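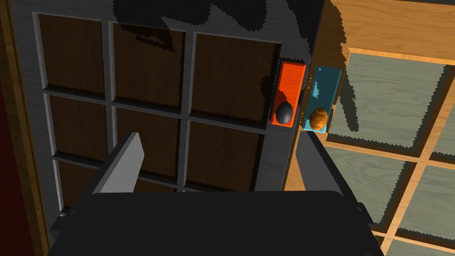
Carkwood Robot Club, Teleop and Demos Board

Thread: Wrist view, side view, or both when you're driving the sim arm?

twostick wrote:
OK so I've been recording demos in the kitchen sim for the club's Costache policy and I'm at 80 keepers now, and I have a question for anybody who's done more of this than me. When I come in on the gray door, with the orange block and the teal block right next to each other, I do fine until the last little bit. Then I slow way down, wiggle, back off, come in again. My longest episode is 663 steps and I swear half of it is me dithering in front of those two blocks with the fingers wide open!

I drive with the gamepad, wrist view only, because that's what the policy gets to see. Is that dumb? Should I put the side view up on the second monitor?

mossbucket wrote:
Not dumb at all. If the policy only gets the wrist view, you should only get the wrist view. Otherwise you're using information it will never have, and it learns to copy moves that make no sense from where it's sitting. I did a whole batch in March with a nice overhead window open and the thing I trained kept diving at stuff it couldn't see yet.

h_flange wrote:
Gonna disagree with moss (again, sorry). Your demos have to be good first. A clean, confident path recorded with a side view beats a wobbly one recorded blind. I use both views on every task and my stuff trains OK. Also, what's your stick speed set to? If you're still on the default, that's your wiggle right there.

twostick wrote:
Default, yeah. I didn't know you could change it, lol

h_flange wrote:
Settings, input, there's a slider for each axis. I bring rotation way down and leave translation alone. Try it before you do anything else.

papercutter wrote:
Can I throw in the lighting? Those stair-steppy shadows drive me up the wall. There's a big black one lying right across the top of the gray door and I keep reading it as an edge, so I steer around a thing that's only a shadow. Has anyone tried turning shadows down for recording?

mossbucket wrote:
You can, but then it never sees them in training, and they'll be on when we evaluate. I'd leave them. You get used to it after a session or so.

papercutter wrote:
I've had plenty of sessions and I am not used to it!

twostick wrote:
Ha, same. OK, going to try slower rotation, wrist view only, and report back.

twostick wrote:
Update below, copied out of my notes because I'm lazy.
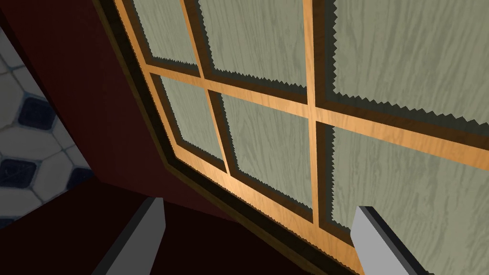
Skiden, Fri 1 May

Two hours on the sticks tonight, rotation turned way down. So much better. I can hold a heading now, and if I overshoot I ease back instead of swinging past it the other way. I also quit trying to do everything in one move. I get the angle sorted first and then go forward, with a tiny pause between, and my hands are a lot less tense.

Still bad: the steep views. When I'm looking along the window like that, with the orange-tan wood running off at a slant and the red wall next to it, I lose all sense of how far away anything is. The pale green panes don't help because there's so little on them to judge by. I've started using the floor tiles (white with the little navy diamonds) as my "which way is level" check whenever they show up in the corner. Might be a terrible habit, since they're not in view most of the time.

h_flange wrote:
Told you about the slider :) And this is exactly where I'd glance at the side view. One look, get your distance, carry on.

mossbucket wrote:
And it's exactly where I wouldn't! If you can't judge it from the wrist, back up until you can, then record that. Backing up to get a better look is a skill I'd love for the policy to pick up.

h_flange wrote:
Then your episodes get longer and people complain about 663 steps.

mossbucket wrote:
Long is fine, dithering isn't. Different problem.

papercutter wrote:
Could you both record the same start position, one with the side view and one without, and train on each? The Lerkia logger tags the view setup now, so sorting them should be easy.

h_flange wrote:
I'm in if moss is. Same gamepad, same slider settings though.

mossbucket wrote:
Fine. Shadows on.

twostick wrote:
I'll make the start file from the gray door one and post it in the uploads thread. Should I redo my older demos with the slow rotation or leave them in?

mossbucket wrote:
Leave the good ones, pull the worst of the wiggly ones. Start with the 663.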